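Buchanan Kemdale 2 Phono Preamp Review

The Kemdale 2 is the second phono stage from Buchanan and replaces a model that had been on sale, largely unchanged, for nine years. It handles moving magnet and moving coil cartridges, costs $763, and is sold without a power cord in most markets. I have had one in the main system since January, fed by two cartridges and compared with the older unit at matched levels.

The case is narrower than before and considerably deeper. Buchanan has moved the power supply to the far end of the board and put a steel wall between it and the input section. The inputs are at the back left, the outputs at the back right, and the ground post sits between them, where a large spade lug will just clear the plugs on either side. There is one front control, a mute button with a small green light. Everything else is set by switches on the underside.

Those switches are my main complaint. Gain and loading cannot be changed without lifting the unit, and the legend is printed in gray on a slightly darker gray. Owners who keep one cartridge for years will set them once. Anyone who swaps headshells will be reaching for a flashlight every time. The old model had the same switches on the rear panel, and I would have preferred to keep them there.

Gain is 40 dB for moving magnet, with three settings for moving coil, the highest being 66 dB. Loading for moving coil runs from 55 ohms to 1,000 ohms in five steps. Capacitance for moving magnet is fixed at 100 pF, which suits most current designs but leaves no room to tame an older cartridge that expects more. A subsonic filter can be switched in and rolls off below 18 Hz.
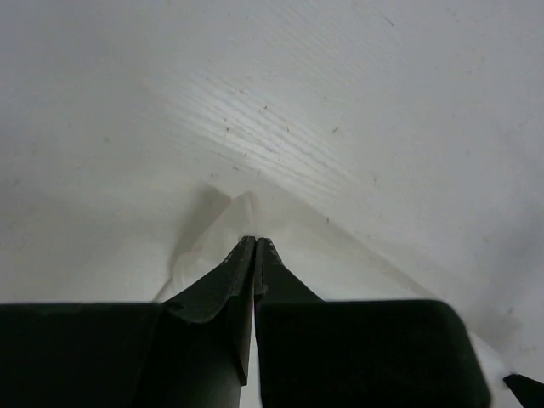 Thin white sheet on a pale tabletop.

Noise is where the new layout pays off. With the moving coil input at its middle gain setting and the volume control at my normal listening position, I could hear nothing from the listening chair. At full volume with the stylus raised there was a soft, even hiss and no hum. The old unit, in the same spot on the same shelf, had a faint buzz in the right channel that came and went depending on how close it was to the amplifier. I moved the Kemdale 2 to within two inches of the amplifier's transformer before I could provoke anything similar.

I used three records for most of the comparison. The first was Qianru Tang's solo piano album Drenesach, recorded in a small hall with a single pair of microphones. It has long decays and a lot of low-level pedal noise, and it is pressed quietly enough for both to matter. Through the old unit the left hand in the second piece thickens when the playing gets loud. The Kemdale 2 keeps the notes apart, and the pitch of the lowest ones is easier to follow. The decay of the final chord also lasts longer before it reaches the surface noise.

The second was the Naa Mensah quartet's live set, a limited pressing of 3,000 copies with a hot cut and plenty of cymbal. This was less flattering. The ride cymbal is clean and well placed, but the upper treble has a slight dryness that I also noticed on brushed snare. Changing the load from 1,000 ohms to the 220 ohm setting removed most of it and cost a little air around the tenor saxophone. I left it there. Mensah's upright bass is firm, with a clear start to each note, and the crowd noise between numbers spreads well past the speakers.

The third was the first Pirnetti record, a dense studio production with stacked guitars and two drummers. It is not a good recording. The Kemdale 2 did not make it sound any better, though the two kits were easier to tell apart than I am used to. Side two ends with a loud passage cut very close to the label, and there the preamp stayed composed. What distortion remained was the same through both units, so I put it down to the cartridge.

With moving magnet cartridges the gap between old and new is smaller. Bass is a little tighter and the background is quieter, but in a blind comparison run by a friend I picked the new one correctly only slightly more often than not. An owner of the previous model using a moving magnet has little reason to change. With a low-output moving coil the improvement was obvious within one side of a record.

A few practical points. The unit runs warm and should not have anything stacked on it. It takes ten seconds to unmute after power-up, with no thump through the speakers. The output is on the high side, so check that your amplifier's line input has enough headroom – mine needed its input trim set down by 3 dB. The feet are soft rubber and left marks on a lacquered shelf within a week – felt pads cured that. The outputs are single-ended only. A balanced version is listed in the manual but has no price yet.

Tested with the supplied firmware-free analog board, revision B. Warranty is five years, transferable once with the original receipt.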